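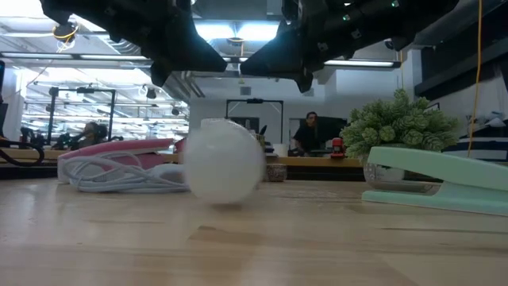
Ticket opened 5/10/24 by Valentina Leiva, Polteo office
Subject: Fomix booking page logs people out before they can save
Staff fill in a room booking on the Fomix page, press Save and get sent back to the login screen. The form is blank when they log in again. It happens on the office laptops but not on phones. Valentina asked whether the table, the pale wooden one with the white ball and the coiled white cable on it, could stay bookable while we work on the page. Yes, existing bookings are stored separately and won't be touched.

Reply from support
Please tell us which browser is in use and whether the fault happens on the office network only. Also try a private window and let us know if Save works there.

Update from Valentina
Same browser on all the laptops, the one Grorketness set up for us. A private window works the first time, then fails on the next booking. I took one laptop home and it failed there too, so I don't think it is the network.

Reply from support
Thanks. We checked the logs for your account. The session is being closed after two minutes, and the normal setting is much longer. The notes field also has a limit of 1,000 characters, but none of your failed bookings came near it.

Tried so far:
Cleared cookies for the site — no change.
Turned off the password add-on — no change.
Corrected the clock on one laptop, which was about two minutes fast — Save now works on that one.

Update from Valentina
Checked the others and they are all fast as well. Grorketness say the laptops were still pointing at an old time server. They have changed it and I have made two bookings in the Stöckli room without being logged out.

Reply from support
Good. We have also put the session length back to normal on our side. Leaving the ticket open until the end of May in case it comes back.

Status: waiting on customer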